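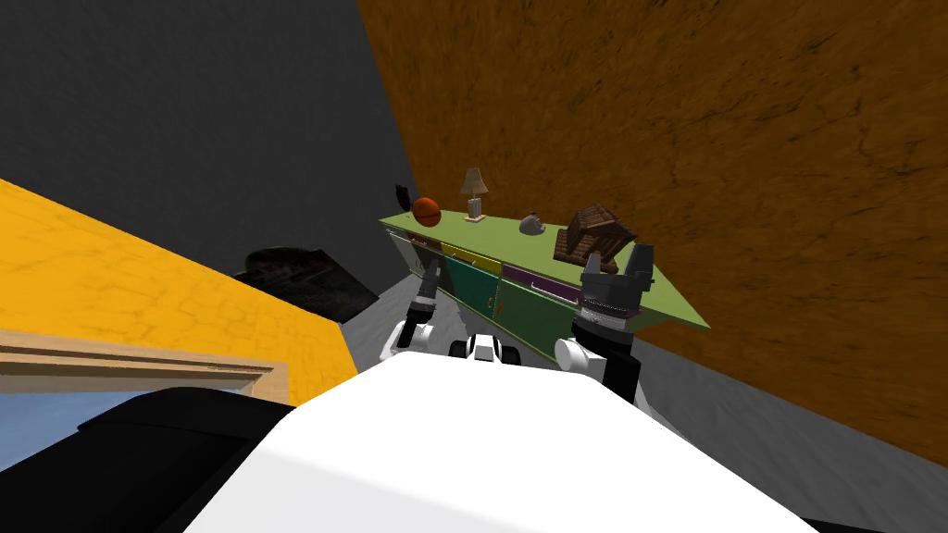
A cabinet.

Wanted: people who own too much furniture

The Lovdale Household Study is looking for 12 adults who have moved at least once in the past year and still haven't forgiven the furniture. We want to know how people decide what to keep, what to sell, and what to leave on the curb after dark.

You will keep a diary for nine days and sit through one evening interview, Wednesday at 7 p.m. in our office over the Pesonen shoe shop. Couples may apply but will be interviewed separately, for everyone's sake.

Pay is modest. There is coffee, and it is also modest. We can't take movers, antique dealers, or anybody who describes their home as "curated."

Write to Esko Aaltonen, Lovdale Household Study, P.O. Box 1576, and tell him about the one item you should have gotten rid of by now. One page, please. He reads them all.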